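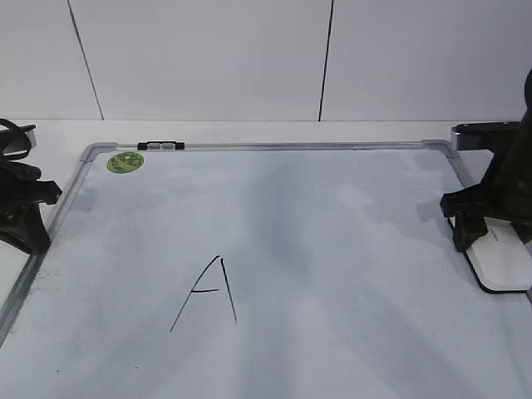
Dinesh Sivakumar 在上一篇下面留言,说他那块白板用酒精擦过以后,头两天很干净,第三天开始写上去的字反而更难擦掉,灰印子一层叠一层,问是不是酒精把板面擦坏了。

多半没有擦坏。酒精能溶掉墨迹里的树脂,也会把墨水里帮助脱离板面的那层油性成分一起带走。板面太“干”,新写的字就咬得紧。擦完酒精以后还要再做一步,上一篇写得太简略,这里从头说一遍。

先弄清楚板面是哪一种

白板常见的有三种面:烤漆钢板、搪瓷、贴膜或三聚氰胺板。搪瓷最耐擦,价钱也最高。烤漆居中。贴膜和三聚氰胺的板面最软,用久了会起毛,起毛以后怎么洗都会留灰。

判断方法:拿一块冰箱贴放上去,吸不住的基本是三聚氰胺板或贴膜板。吸得住的,用指甲背轻轻敲角落,声音脆、手感像瓷砖的是搪瓷,闷一些的是烤漆。实在分不清,就按最软的那种来处理,不会出错。

需要的东西

超细纤维布两块,一块湿用,一块干用。
浓度七成左右的异丙醇或医用酒精,装在小喷瓶里。
中性洗洁精几滴,温水一盆。
旧牙刷一把,刷边框和四角。
一支墨水足的黑色白板笔,处理老字迹用。

不要用的:钢丝球、百洁布绿色的那一面、去污粉、牙膏、丙酮、带蜡的家具喷剂。牙膏网上推荐的人很多,它里面有磨料,当时确实能擦干净,代价是板面多出一片细划痕,以后墨粉就往划痕里钻。如果一定要打磨,砂纸标号至少3000,而且只限于搪瓷面上的局部硬垢。我自己不这么做。

日常清洁

一、能取下来的白板尽量取下来,平放在桌上。竖着擦的时候脏水会往下流,流进下边框的缝里,干了以后成一条黑线。平放之前把桌面擦干净,沙粒会磨背板。

二、先干擦。用干布从上往下,一道压着一道擦,不要画圈。画圈只是把墨粉摊匀,看着淡了,面积变大了。板擦如果已经发黑发硬,先放一边,用布。

三、喷酒精。喷在布上,不要直接喷在板面上,酒精流到边框胶条里会让胶发粘。一次擦一小块,布脏了马上换面。布面发灰还继续擦,等于拿墨汁洗板。

四、洗洁精水过一遍。布拧到不滴水。这一步是为了去掉手上的油和酒精没带走的残渣,手常扶着的左右两侧尤其要擦到。

五、清水再过一遍。洗洁精残留会让笔写不上去,出来的笔画断断续续。很多人以为是笔没水了,换了一支还是一样。

六、干布收干,晾到完全没有水汽再写字。

Dinesh 的情况,大概是只做了第三步就停了。补上四、五、六三步,再正常写、擦几天,一般就会恢复。

写了很久的旧字

在旧字上用新的白板笔照描一遍,描满,等几秒,趁没干透马上擦。新墨里的溶剂会把旧墨化开,一次不行就描第二次。油性记号笔误写上去的,也可以这样处理,不过要多来几遍,最后再用酒精收尾。描的时候笔尖不要用力压,旧字下面常常有笔尖压出来的浅沟,再压就更深了。

写过字的地方留下淡淡的“鬼影”,正面看不出来,侧光能看见,这是墨粉停留时间太长造成的。我见过日程表在板上留了整整一个学期,擦掉以后格子还在。遇到这种,按前面的步骤做两轮,中间隔一夜。还在的话就是渗进去了,只能换面或者贴膜。

边框和四角

铝边框本身不怕水,怕的是接缝积灰。用牙刷蘸洗洁精水,沿着边框和板面的夹缝刷,再用布角吸干。塑料角件拆不拆都行,拆的时候先看有没有暗扣或者螺丝,硬撬容易断。断了的角件很难单配,各家尺寸差一两毫米就装不上。我有一块Lebrun的旧板,角件断过一个,后来用黑胶布包着,用到现在。

小孩练字用的小白板,边框缝里常有饼干渣,先倒过来拍一拍再刷。

笔和板擦也要管

板擦一般被忽略。毛毡的可以拿到室外拍,拍到不出粉,再用温水洗,阴干。一层一层能撕的那种,表层黑了就撕掉,不要舍不得。

白板笔要平放,竖着放墨会往一头走。笔尖朝上放久了,写出来又细又淡,很多人这时候会加力,笔尖就毛了。毛了的笔尖写的字深浅不匀,擦的时候深的地方总留一点。我手边试过Folesum和Brekix两种,前者颜色浅些、好擦,后者黑,放过夜要多擦一下。红色和绿色普遍比黑色难擦,标题用彩色,正文用黑色,会省事一些。

多久做一次

每天写的板,干擦每天做,全套每两周做一次。偶尔用的板,字不要留过一周。10月以后室内开暖气,空气干,墨干得快,我会把间隔缩短。靠窗的板不要让太阳直晒着字,晒过的字第二天就要用酒精。

几个常被问到的

湿纸巾行不行?临时可以,多数湿纸巾含润肤成分,擦完会有一层膜,之后要用洗洁精水补洗。

玻璃水行不行?烤漆和搪瓷面可以,贴膜面不建议,有些玻璃水含氨,膜会发雾。

新板为什么第一次就擦不干净?有的出厂时带一层透明保护膜没有撕,从角上用指甲挑一下看看。Qistina Nugroho 那块用了大半年才发现,撕掉以后跟新的一样。

板面已经起毛,可以买白板翻新贴膜,贴之前把上面的步骤做全,等板面干透,从一边往另一边刮。气泡用针挑破再压平。贴完放12小时再写。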